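Toy food and small tools on one workbench, is a divided box worth it?

Posted by Shuzhen Tang

I have one maple-colored workbench and it does two jobs. Half of it is my daughter's play kitchen, with the toy vegetables in a tin and the plates in a little rack. The other half is where I fix things. Small parts go missing constantly, and now I'm being told by everyone to buy a big sorting system. I looked at the Grondthorpe one in a catalog. It has 542 compartments, which sounds like a number somebody picked to impress people. Does anyone with a mixed bench really get any use out of these? Or do you end up with one full drawer and a lot of dust?

Guangming Tian

I'd save your money. I bought a Prornwood cabinet in October and I still keep the screws in a jar. What helped was giving each kind of thing one home and being strict about it. The toy broccoli, the pepper and the cucumber or zucchini go in a round metal tin. Plates stand upright in a wooden rack next to it, so a kid can pull one out without knocking over the others. Pliers and small parts go in a clear plastic box with compartments, at the other end, and that's my whole system.

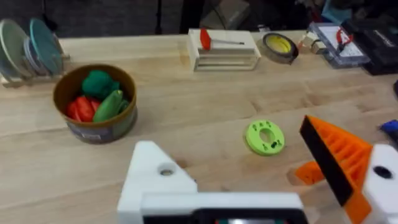
Weidong Xiong doesn't buy the one-home rule and says so: it works for a week, then somebody is in a hurry and the pliers go in with the peppers. I've had that happen too, but it took a minute to fix. Try fixing a cabinet with hundreds of drawers after a child has been through it.

I'd also be careful with the tin. Some have a sharp rim — run a finger along it before you hand it over. And I wouldn't store tape in the clear box at all. It takes up space you want for parts.

Yichen Qin

Get the big one, you'll grow into it. Mine is a Grison and it's fine.

Cuiping Fang

"You'll grow into it" is how I ended up with 300 labels and nothing to stick them on. Shuzhen, how far can your daughter reach? Before spending anything I'd move the small parts past that point and leave it a month. Lids don't stop children, whatever the package claims. If you're still losing screws after that, buy a second clear box.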